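Last updated: April

Three hundred good pours and no bad ones

Pramila Rajput and I disagree about the bin. At Sodthorpe, where we both record demonstrations for the Gerby project, an operator steers two arms through a small table job and the recording goes into the training set. If the job goes wrong, the recording goes in the bin. The target is 300 clean examples per task, and people are proud when they reach it.
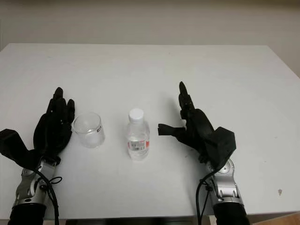 I think the bin is a mistake. A system that has only been shown tidy work has no idea what to do when its own work becomes untidy, and it will. A grip comes in a little low or an arm stops short. The operator would have put that right in a second, but the second in which he put it right is the part we delete.

Of the last batch I checked, 83 recordings were thrown out. I watched them all on Wednesday. Only 8 were useless. The rest showed a person getting into slight trouble and out again.
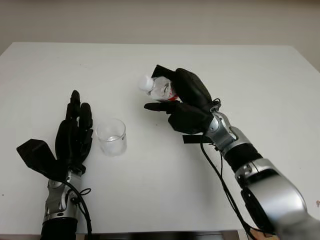
Pouring is the task where this matters most. Small errors add up, and the operator corrects all the way through. With the bottle held on its side and its cap pointing across at the glass, there is still a gap to close and an angle to choose. Every operator chooses differently. We ought to keep those differences and mark them properly.

Pramila says bad examples teach bad habits, and that labelling them costs more than recording new ones. She is right about the cost. I would still pay it.

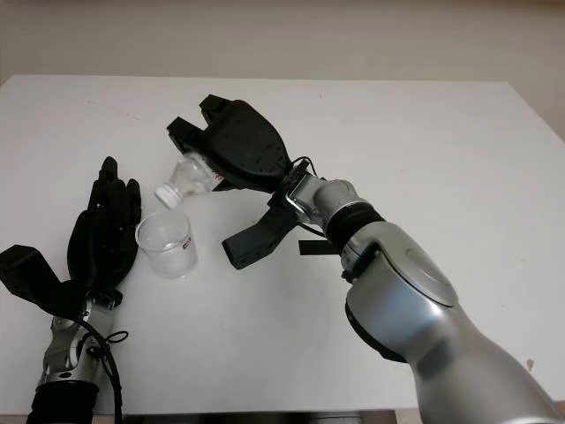 Photo: Thampi / Gerby project

My proposal is modest. Keep every recording in which the operator recovers, and give it 3 labels: where it went wrong, where the correction began, and where it ended. Throw out the rest as before. Lower the target for clean examples to pay for the hours.

Comments

Hideaki Aoki
We kept ours on Ustach and were glad of it. The labels were the hard part. Two people rarely agreed on where a correction began.

tablehand
Does a slow pour count as a recovery? Ours get binned for length alone.

P. Rajput
I still say record new ones.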